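Sorting cell, month two

The sorting cell at Pirum has been running on the day shift since January. Before that, two people sorted returned parts by hand into trays, and the trays went to inspection on a cart. Now the arm does the first pass and the people handle what it rejects.

Throughput went up less than the quote from Tusevance suggested. The best shift so far was 529 parts. The bigger change is in the job itself. Hatice Toprak used to sort all day; she now writes the pick settings, clears faults and decides what counts as a reject. Her title and pay grade stayed the same until she raised it with the plant office, and the new grade took nine weeks to come through.

Noémi Jakab moved to inspection. She says her wrists are better and the work is lonelier - the sorting bench was where people talked.

We still do trial runs with simple blocks before touching the part library. Shape and color are set separately in the software, and a change to one has broken the other more than once.
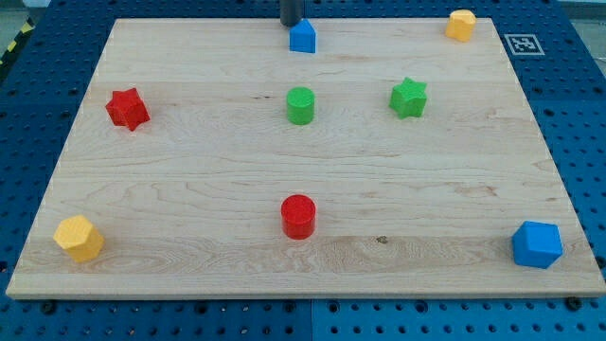

Hatice runs these trials herself now and logs each failed pick with the gripper setting and the time. The log is a shared spreadsheet. I would like it to feed the maintenance system directly, but the export drops the time column and the ticket for that is still open.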